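Home Archive About

Texture randomisation, second pass

I re-ran the bracket grasps in simulation with every surface given a random patchwork — part, clutter and table alike. The policy trained on 868 rendered episodes, up from 49.

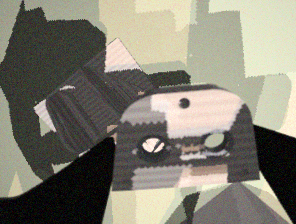 Why randomise the table as well as the part? The network otherwise learns to separate them by colour, and that cue fails on a new bench.

Recent posts
Depth noise in Vesance
25 grasps, one seed

Comments
Hanyu Shao: Same lighting throughout?
Elif Naz Polat: Try 40 seeds next.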